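Rutbridge's old office computers go under the screwdriver in May

Clostcombe Repair Rooms will spend May opening up retired office computers, to the likely surprise of anyone who thought theirs was finished.

The Ruangrit Bench, a course for beginners, offers 32 places and has over 30 donated towers to work through. "People apologise for the dust," said organiser Clémence Roussel. "We have met dust before."

Tutor Chaiwat Nuchit will cover memory, drives and cables — and where the last screw went. 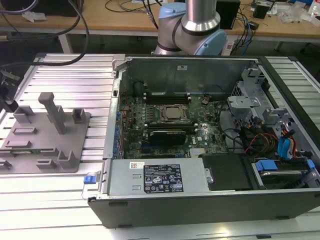

A Dell tower on its side with the side panel off.

Bookings: Clostcombe Repair Rooms, Rutbridge.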